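Skokent Replacement Turntable Plate - White, Round

Item 313
In stock, ships from our Clevgate warehouse

Broke your microwave plate? Happens all the time. Plain white round plate, sits flat, fits most of the Baird and Zekach built-in ovens we get asked about. Check your size before you order please, returns on these are a pain for everybody.

How to measure
Take the old plate out. Flip it over. Measure straight across the middle, edge to edge, NOT just the flat part. If the old one is in pieces, measure the roller ring and email us, we'll match it up.

What's in the box
1 plate
Care card
Roller ring NOT included - order seperately, see Parts

Details
Finish: plain white, no pattern
Shape: round, low rim
Dishwasher: yes, top or bottom rack
Warranty: 2 years against cracking in normal use. Dropping it is not normal use, sorry

Bulk orders
Rentals, dorms, break rooms - price drops at 5 plates and again at 100. Ask for Craig Imrie on the trade desk, mornings are best. He'll want the model number off the sticker inside the door.

Fitting
Wipe the oven floor first. Crumbs under the ring make it grind. Set the ring down, plate on top, turn by hand a full circle. Should move easy. If it rocks, lift and reseat, the hub has to drop into the center.

Using it
Keep the bowl near the middle if you can, and leave room around it so nothing hits the walls on the way round. Leftovers, soup, whatever. Don't run the oven without the plate in. Let a hot plate cool before you put it in the sink, cold water can crack it.
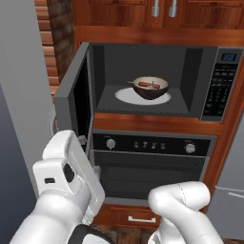 Shipping
Orders in before 2 p.m. go out same day. Plates are double boxed. If yours shows up broken send a picture of the box and the plate, we'll send anohter. No need to mail the pieces back.

Goes with
Roller ring, three wheel
Splatter cover, vented
Hub coupler for older Zekach models - low stock, more in January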